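Halim Countertop Drawer, Long-Term Review

Filed under: Kitchen storage
By Lorena Henríquez

I rent, and my kitchen has 2 real drawers. One of them holds the silverware and the other sticks. For years everything else went into a basket on the counter, and I got tired of digging through it. In November I bought the Halim, a freestanding drawer unit from Dretow that is meant to sit on a counter or inside a cabinet. I have used it every day since, and this is what I think of it.

What you get

The unit comes flat in one carton. There is an outer case, a drawer box in pieces, a pair of slides, a bag of screws and a folded instruction sheet. No tools are included. You need a Phillips screwdriver, and a small level helps. Mine took one evening. The instructions are drawings only, and the drawing for the slides shows the left and right sides so much alike that I put one on backward and had to redo it.

The screw holes were drilled in the right places, which I can't say for the Fiser unit I returned before this one. On the Fiser, two holes missed their marks and the front never lined up.

All the joints are screwed. There is no glue in the kit and I didn't add any. After a few weeks two of the screws at the back had worked a little loose. I tightened them and they have stayed put.

The slides

I care more about the slides than any other part, and they are good. The drawer comes out all the way, so you can reach the back corner without taking the front things out first. There is no soft close. If you push it hard it bangs, and whatever is inside moves to the back.

They were stiff for the first week or so. I wiped them down with a dry cloth and that was enough. Don't use cooking oil on them. My sister did that with hers and it picked up crumbs and turned to paste.

The drawer lifts off the slides for cleaning. There is a small lever on each side, and you press one up and the other down at the same time. It's awkward until you've done it a few times.
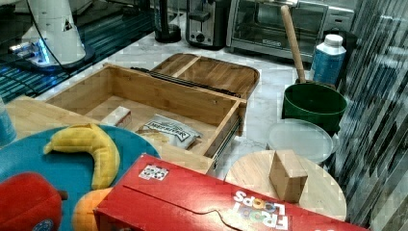
Capacity

The drawer is rated for 20 pounds. I have never weighed what I keep in mine, but it has held a full load of tea tins, snack bags and a jar of rice without sagging. The bottom panel slides into a groove on all 4 sides, so it can't drop out the way a stapled one can.

It's deeper than I expected. Spice jars stand up in it. A wine bottle has to lie down, and a standard box of foil fits only on the diagonal. If you mainly want a place for foil and plastic wrap, look at the Mollen, which is longer and shallower. My neighbor Myung-ja Yoon has one and I've used it enough to say that it's well made, but it takes up a lot of counter.

Where to put it

Measure before you order. You need the depth of the case plus the full length of the drawer in front of it, clear of anything else. I first had mine across from the stove and kept hitting the kettle when I opened it. Now it sits at the end of the counter and opens toward the sink.

The feet are thin felt pads. On stone or tile the whole unit slides back when you close the drawer. I swapped the pads for rubber ones from the hardware store and that fixed it.
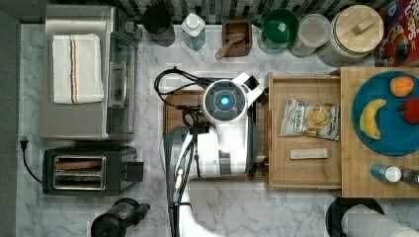

Page last changed: May 24, 2020

Cleaning and wear

The finish is a clear coat. Coffee and tomato sauce wipe off if you get to them the same day. I left a wet jar lid in the drawer overnight and it made a pale ring that I haven't been able to remove. The outside edges still look new except for one small dent, which was my fault.

Don't put the drawer box in the sink to soak. A damp cloth and a little dish soap are fine.

Parts and service

I wrote to Dretow to ask if spare slides were sold separately. The answer came after 11 days. They do sell them, as a pair, with screws. I haven't needed any yet.

Good
Full-length slides
Holes line up
Bottom panel is solid

Not so good
Bangs when shut hard
Felt feet slip on a smooth counter
Slide drawing in the instructions is hard to read

I would buy it again for this kitchen. If I owned the place I'd have the stuck drawer repaired first and see how much I still needed to keep on the counter.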